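夏休みの子連れ無料スポット、今年もまとめるよ。去年の投稿まだ見てくれてる人いて驚いた。でも情報古いので今年のはこっちで。長いスレッドになる予定、ミュートしたい人は今のうちに

まずスタンプラリー。Sanora商店会のやつ。台紙は駅の改札出て右の観光案内カウンターで配布、無料。スタンプ全部で39か所。全部は無理。うちは去年、下の子が途中で寝て終了

全部じゃなくても景品あり。10か所でシール、20か所でうちわ。39か所コンプの人は名前が貼り出される。去年のコンプ127人て書いてあった。すごすぎん?

カウンターは朝9時半から。昼すぎると台紙なくなる日があるらしいので午前推奨。英語版の台紙もあり。鉛筆は持参

次、Zupan川の水遊び場。無料、予約なし。膝下くらいの深さのとこと、もうちょい深いとこに分かれてる。小さい子は上流側の浅いほうへ。マリンシューズ必須!!サンダルは流される(流された)

駐車場は有料になったので注意。去年まで無料だったのに……。バスだと「Zupan橋」下車、すぐ。帰りのバスは16時台の次が18時台なので、16時台逃すと地獄をみる

更衣室はあるけどシャワーなし。着替えは多めに。上だけ持ってって下忘れるのは私だけでいい 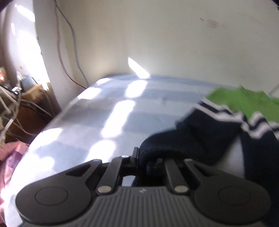 あと川は雨の翌日は閉まることが多い。入口の旗が赤だったら入れない。電話は朝8時から出てくれる。観光協会のサイトは更新おそいから電話のほうが確実

雨の日編いきます

Plalton図書館のおはなし会。無料。夏のあいだは午前10時半と午後2時の2回。午前は赤ちゃん〜3歳くらい、午後はそれより上の子向け。申し込み不要だけど部屋が小さいので10分前には並びたい

午後の回は最後に工作がつく。材料は向こうで用意してくれる。この前は紙皿のクラゲ。持って帰ったクラゲ、いまも玄関で揺れてる。捨てどきがわからん

図書館の地下で飲食できるの知ってた?自販機と机だけだけど涼しいし、お弁当たべてる親子けっこういる。おはなし会→地下で弁当→本借りて帰る、が最強コース

児童館の夏まつりは8月。入場無料、ゲームは1回30円とか50円とか。小銭いっぱい用意していこう。お札くずしてもらうのに列できてた。スーパーボールは上限6個まで、と今年から書いてある。うちの家にはもうすでに山ほどある

Skunley農園のひまわり迷路!今年いちばん推したい。入園無料、迷路だけ子ども200円。今年植えたのが2,864本だって。看板に手書きで書いてあった。1本単位で書くとこが好き

背が高いひまわりなので、大人でも普通に迷う。上の子が先に出て、出口でずっと待っててくれた。成長……。私は同じ曲がり角に3回出た

迷路の見ごろは7月の終わりから8月の頭。お盆すぎると首が下向いてくる。それはそれで種取り体験ができる。種取りも無料、袋は持参

日陰がほんとにない。帽子と水筒、首まわり冷やすやつ、全部持っていって。売店のかき氷は高いが負ける。毎年まける

虫よけも。夕方は蚊がやばい。あと長そで1枚あると葉っぱでチクチクしない。半そでで突っ込んだ私の腕、しばらくかゆかった

ここまでで抜けてるのあったら教えてー。リプくれた人のぶんも足していきます

川と迷路をはしごしたいって質問きてた。できます。午前に川、昼たべて、迷路は15時すぎがおすすめ。逆はやめたほうがいい、川のあとは子どもが電池切れ、でも迷路のあとの川はバスがもう……ってなる

持ち物メモも置いとく。水筒、帽子、着替え上下(上下!)、タオル2枚、ビニール袋、小銭、ばんそうこう、鉛筆。帰りの冷房で冷えるので、羽織れるもの1枚
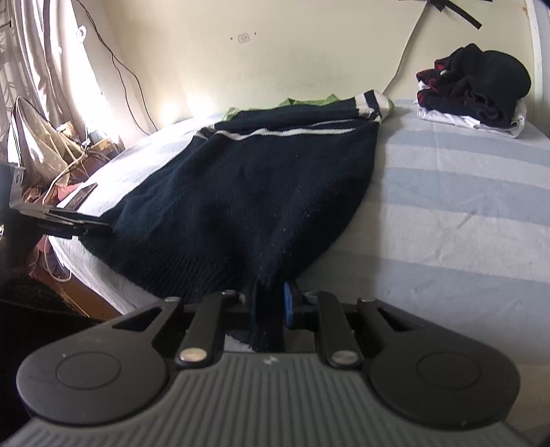
Hildegard Petersenさんからリプで、図書館のおはなし会は8月の中ごろ1週間お休みになるよ、入口に張り紙でてたよ、とのこと。ありがとうございます!!知らずに行くとこだった。おはなし会だけお休みで、図書館そのものは開いてるそうです

同じくリプ情報。スタンプラリーの台紙、商店会の本屋さんのレジにも置いてあるって。カウンターでなくなってたらそっちへ

あと「小学生だけで参加できますか」の件。スタンプラリーはOK、川は大人つきそい必須、迷路は小3以上なら子どもだけで入れる。おはなし会は午後の回なら子どもだけで大丈夫。児童館は夏まつりの日だけ未就学児は保護者と一緒に、と書いてあった

追加でもうひとつ。Plaltonの郷土資料館、夏休み中は中学生以下無料。昔の電話かけ放題。つながる先は隣の部屋だけど、うちの子たち30分かけてた。館内は冷房つよめ

資料館、自由研究コーナーもある。過去の作品ファイルが見られるので、テーマ決まってない家は一回行っとくといい。コピーは不可、メモはOK。2階の奥、トイレのとなり

花火のことも聞かれたので。市の花火、今年は1,783発。無料エリアは土手の北側。場所取りは当日の朝6時から、それより前のシートは撤去されます。うちは家のベランダから音だけ聞く派

土手のトイレはめちゃくちゃ並ぶので、始まる1時間前にすませておくと安心。帰りは橋が一方通行になるから、駅方面の人は早めに北側の階段へ

今日はここまで。児童館の夏まつり、雨のときどうなるか問い合わせ中なので、返事きたらこの下にぶらさげます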